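Two-Arm Station Starts Collecting at Calta 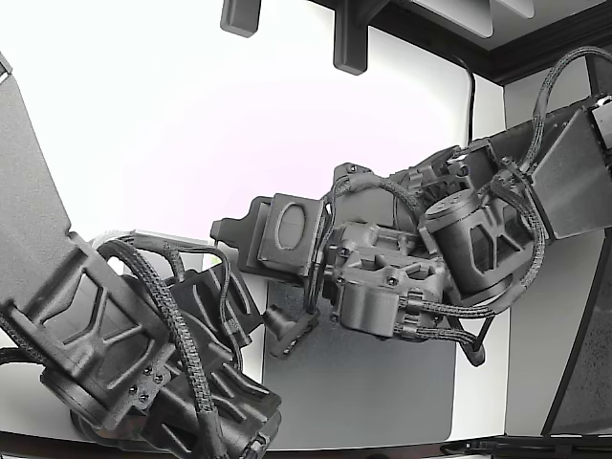
The two arms over the work mat at the Calta station. Photo: Katsuhiko Hattori

10/5/18

The Lultine project has started recording examples on its two-arm station in the Calta building. Operators steer both arms by hand from a pair of smaller controller arms, and the joint positions and camera views are saved together. Each recording covers one attempt at one task, from the arms leaving their rest position to the arms going back to it.

The first task is folding a dish cloth in half and then in half again. The second is passing a plastic cup from one gripper to the other and setting it down. Katsuhiko Hattori picked these two because they need both arms and can be reset by hand in a few seconds.

So far we have 145 usable recordings of the cloth task. Failed attempts are kept in a separate folder with a short note on what went wrong. They are not used for training at the moment, but Kirsten Ketilsson wants them for a later test on whether the system can learn to recover from a bad grasp.

Kirsten has also rewritten the instructions for operators. The main changes:

Start the cloth in a different spot on the mat each time. Early sessions had it in nearly the same place, and the trained model did poorly when we moved it.

Work at a steady pace. Long pauses in a recording teach the arms to pause.

If you drop the cup, end the recording and mark it as failed. Do not pick it up and carry on.

Look over the cables before every session. They should have enough slack for the wrists to turn all the way without pulling on a connector.

Stop after three blocks and let someone else take over. Recordings made late in a long session are slower and have more fumbled grasps.

We are still having trouble with small differences between operators. Some bring the left arm in first, others move both together, and the model trained on the mixed set tends to hesitate at the start. Katsuhiko is training on one operator's recordings alone to see how much of this goes away. Results should be in the next issue.

The group at Kragh has asked for a copy of the cloth recordings to try with their Clindimow software. We will send them once the file names have been cleaned up.

New operators are welcome. Training takes about 2 hours and no robot experience is needed. Write to Kirsten for a place on the schedule.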